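30/08/2020 - bathroom set, Otemport sim

Finally got going on the bathroom episodes today! Sidra wants 200 demos of the "put it away" family before we retrain, and we have 50 that I'd call usable, so it's mostly me and the headset for a while (my neck is already complaining). Stills from the set, for Shabnam, who keeps asking what the clutter looks like:
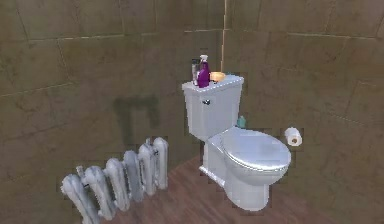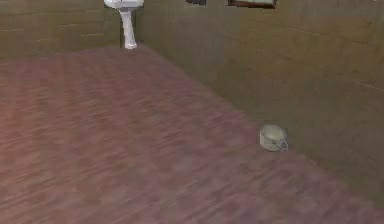

I'm driving in Alham as usual and resetting between episodes. Things I want to remember:

- Small stuff on the floor is slow going. I overshoot, back up, overshoot again - and all of that ends up in the recording. Shabnam thinks we should keep the fumbles in. I'd trim the worst ones.
- Anything near a wall needs a different approach angle or I clip straight into it. Lost 2 episodes that way before I switched to coming in from the open side.
- Language labels: please, let's agree on "cup" or "mug" and stick to it. The old Bettencourt batch mixes them and it's a mess to search.
- Episode cap is still 2000 steps. Plenty for one object, tight if I have to cross the room twice.

Sidra asked if we can shuffle the start poses more. Yes, but I'd like to finish this batch with the current ones first so we have something clean to compare with the Hiltgate runs. Export script still needs the new folder path, doing that next.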